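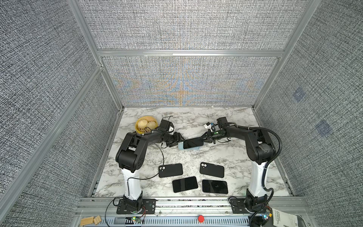
*Two buns in the yellow basket, and the phone with the light blue case.*

April, evening

I wanted to write about the buns before I forget the details. Zhuoran told me last week that my dough is too wet, and I think he is right. This time I used less water and let it rest for 63 minutes (I meant one hour, but I was talking with Aisling and lost the time). I steamed them for 20 minutes, then I left the lid closed for 5 more. Hugo says this last part is not important. I do it anyway.

The round basket I bought in Gellby, and I am still very fond of the yellow color. It looks nice on the white top with the gray and black veins, which everybody takes for marble. Two buns fit well in it, one a little higher than the other.

The phone with the blue case was lying near the middle of the table. I must learn to keep phones away from food – my mother was very strict about this and she would not be happy with me.

Kohei ate his bun with only soy sauce and asked if I can make some with red beans. I have never made the filling. Aisling has a recipe from her neighbor in Nornton, but it needs the beans to soak for one night, so I must start tomorrow after work. Also I have to buy more yeast, and return the big pot to Senan.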